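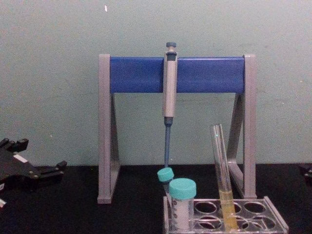
petrauskas-bench / README

Teleop demos for a two-arm robot on small lab bench tasks. Recorded at the Plendley site, last edit November 7, 2021. Still being cleaned up, expect gaps.

What's in it

313 episodes, all two-arm, all driven by remote control by a person. No scripted motion, no sim. Chest-height camera plus joint states and gripper opening for both arms. Longest episode is 3000 steps, anything over that got dropped by the export script.

Tasks

pipette_unhang -- lift the micropipette off the blue crossbar, hold it over the table, hang it back
tube_to_rack -- put a tube in the clear rack, any free hole
cap_off -- one gripper holds the container, other one turns the teal cap. Hard. Lots of retries in here
tube_straighten -- glass tube starts leaning in the rack, get it upright without lifting it out

Setup

Black tabletop, green wall, gray stand. Rack goes in front of the stand's right leg. Pipette has no tip on it, leave it that way. Glass tube with yellow liquid stays uncapped. Grippers start wide apart, one each side.

Don't move the stand between episodes. If you bump it, stop and redo the zero pose, otherwise the whole batch is off.

Driving notes

Go slow near the crossbar. The pipette handle catches on the way up -- tilt first, then lift. Keep both arms off the rack when you press record. Pauses are fine, we trim anything over 70 idle steps at the start and nothing at the end.

Bad runs: keep them, set success=0. Please dont delete.

Files

episodes/ one folder per run
meta.csv task, operator code, success, notes
calib/ one file per session, January one is wrong, use the next
splits/ held-out list is 100 episodes, the rest is train

Known problems

Left gripper opening is logged inverted in the early cap_off runs. Flag is in meta.csv.
Timestamps drift a little between camera and joints, see calib.
tube_straighten has no failures labeled yet, thats not becuase there are none.

License and contact

Research use inside the Druvholm project for now. Ask Emex before passing it on. Issues go in the tracker.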